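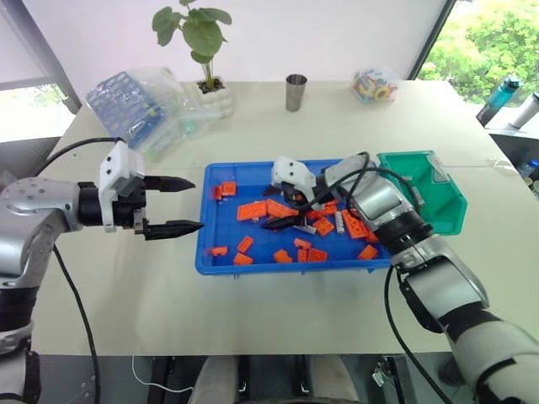

Home | Archives | Subscribe | Members

Re: Soststead wagon, rear shocks
From: Borghild Solheim
June 1, 2019

Dénes Illés wrote:
> Mine has 239 on the stamp under the rear seat. Do the
> Plitanell shocks fit, or only the originals?

They fit. I put 2 on in January and kept the old bolts. You need new bushings. Torque the lower bolt with the car on its wheels. Fanni Sárközi has a spare set for 100 plus shipping.

Borghild

This site uses cookies. OK
Contact the list owner | Back to top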